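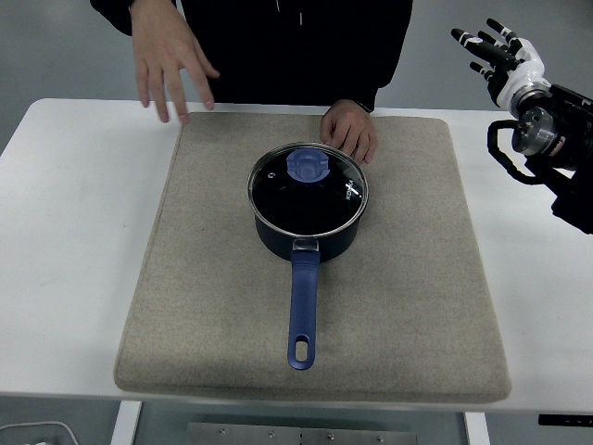

Covered saucepan on the fabric pad, handle toward the front edge of the table.

Print this page | E-mail this page

Search this site: Enter keywords Go

Recording a Hand-Guided Lid Removal Task

This page sets out the procedure for teaching the Talpur work cell to lift the lid from a covered saucepan. It applies to all operators at the Brurnholm training facility who have completed the introductory session on remote control of the arm. Operators who have not completed that session may observe but may not record.

Before you begin

Place the fabric pad on the table and smooth it flat. Set the saucepan near the middle of the pad with the lid fully seated. The handle should point straight toward the front edge. A pan that is turned even slightly will change the path of the wrist, and recordings made from different starting angles must be saved under separate task names in Ludel.

Bring the arm to its rest position over the far side of the table with the hand open. Check that the cable at the wrist hangs in a free loop and does not catch on the joint when the wrist turns.

Put on the control gloves and run the finger check. Each robotic finger should follow the matching finger of the operator. If one lags, stop and repeat the calibration.

Recording the demonstration

1. Open a new session in Ludel and select the task name. Wait for the ready tone.

2. Hold still for the first moments of the recording so that the starting position is captured clearly.

3. Move the robotic hand above the lid at a steady speed. Approach the knob from above. Coming in from the side tends to push the pan across the pad.

4. Close the fingers on the wide part of the knob. Use only as much grip as the lift requires.

5. Raise the lid straight up until it is clear of the rim, carry it to the side, and lower it onto the pad.

6. Open the hand, return to the rest position, and end the session.

A complete demonstration should take no more than 20 seconds. Pauses and small corrections are acceptable and should be kept in the recording. Do not restart because of a minor hesitation. Discard a recording only if the lid is dropped, the pan leaves the pad, or a person enters the path of the arm.

How many to record

The standard set for this task is 100 accepted demonstrations. Operators should rest after every 15, and the finger check must be repeated before work resumes. The set may be divided between two operators, provided each signs the session log.

Resetting between demonstrations

Pause the arm before reaching over the table. Replace the lid by hand, return the pan to its starting place, and straighten the pad if it has shifted. Keep both hands clear before releasing the pause.

Submitting the set

Upload accepted recordings to the Rerngate archive at the end of each shift. Questions about rejected files should be directed to Seema Dhillon, Training Coordinator.

Contact | Copyright Brurnholm | Last updated 20 November 2025 | Back to top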